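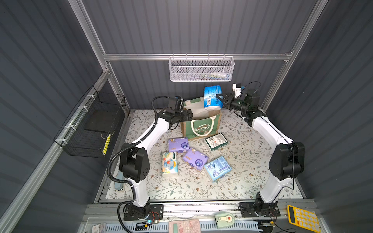 Two arms packing a shopping bag! I have been wanting to write that sentence since June, when all I had was one arm, a pile of aluminium extrusion and a very patient family.

Quick catch-up for anyone new. I share a workshop called Dasgate with Ieva Paju (she does most of the wiring, I do most of the swearing), and we're building a two-armed bench cell that can pick up ordinary stuff from around the house and put it in a bag. Ieva named it Plostberg and I've stopped arguing.

The big change this month is the bases. Both arms are now bolted to the front rail, so they lean in over the mat from either side and meet in the middle. Before that I had them on separate boards, and every time one sped up the whole bench shivered and my calibration went out the window. With everything tied to the same frame I can run all day and the numbers hold.

The test I've settled on is tissue packs and small boxes into a Christmas tote. Yes, it's February. The jute is stiff enough that the bag stays up by itself, and the rope handles are a wonderful nuisance, flopping into the way at the worst possible moment. The left gripper looks after the bag and the right one does the fetching. Soft packs are so much harder than boxes — squeeze too gently and they slide out, squeeze too hard and they fold in half and won't go through the opening.

Each gripper has its own little camera up on the wrist, and I can't tell you how much I love this. My old setup had a single overhead view, and the moment an arm reached in, it hid the very thing it was reaching for. Now the view gets better the closer you go.

Numbers, for those who like them: 241 attempts logged so far, 187 of them good. Most of the misses are the right arm catching the rim on its way down. Fabian Pichler looked over my logs and suggested coming in higher and slower for the last stretch, so I've added a pause above the bag. It feels like forever when you're watching, but it's up to 5 seconds at most.

Still on the list: tidier cables (the conduit on the left arm swings out in great big loops and I'd like it calmer), a proper home for the little electronics board sitting out on the front ledge, and a different mat. I adore the leafy vine pattern, but I want to see whether a plain colour makes life easier for the vision side. Ieva is voting to keep the flowers.

If you've got a good trick for floppy handles, please leave it in the comments. I'm all ears!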